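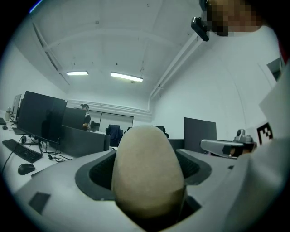
Figure 2. A white room with a vaulted ceiling, two rectangular fluorescent lights, and a long pipe running down toward the back wall.

December / by the author of Rooms for Working In

Chapter 2: Start With the Ceiling

I have a bad habit when I walk into a new workroom. I look up! My friends at Brirnard used to tease me about it, because they'd be showing off their nice desks and I'd be standing there with my mouth open, staring at the lights. But I still think it's the best way to begin, and so that's how we'll begin this chapter.

Take the ceiling in Figure 2. It's vaulted and white, with ribs arcing across it, and the walls are pale too. Pale surfaces bounce light around, so a room like this can get by with fewer lamps than a dark one (we'll do the math in Chapter 4, I promise it's painless). Look at the two lights as well. They aren't a matched pair: the right one is slightly longer and sits at an angle, and the left one is farther back.

Then there's the pipe. I love a pipe you can see. When I worked on the Avram building we had almost 416 feet of them hidden behind panels, and every small repair meant a ladder, a screwdriver and a lot of grumbling. Leave one out in the open, paint it white, and after a week or so you stop noticing it.

Before you read on, go find a room you use every day and lie down on the floor, if the floor allows. Sketch the ceiling: beams, lights, pipes, any little marks in the plaster. Keep the sketch, you'll need it for the section on shadows.

Contact: Cakuder Press, Classroom Desk | Copyright Cakuder Press, all rights reserved | Back to top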